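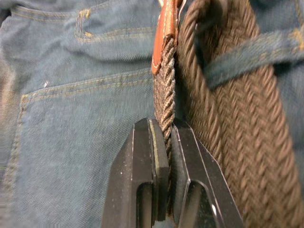 Flavley Clothing Exchange to Reopen in November

The Flavley Clothing Exchange will reopen to residents in November at its new location in the Dimov Building, the Town of Flavley has announced. The exchange has been closed since the lease on its former space ended in the spring.

Residents may bring clean clothing in wearable condition, including jeans, coats, sweaters and children's wear. Each item accepted earns one credit, which can be used toward any other item on the racks. Shoes, underwear and bedding will not be accepted.

The exchange handled 1,539 garments in its last year of operation and had 253 registered households when it closed. The new space has room for some 300 garments on display at one time, according to Ryota Iwasaki, the town's director of waste reduction.

"Credits earned at the old location remain valid and do not need to be transferred," Iwasaki said.

Opening hours will be 2 p.m. to 6 p.m. Households that have not registered before must show proof of address at their first visit. Parking is available in the Kudo Street lot. Items may not be left outside the building when the exchange is closed.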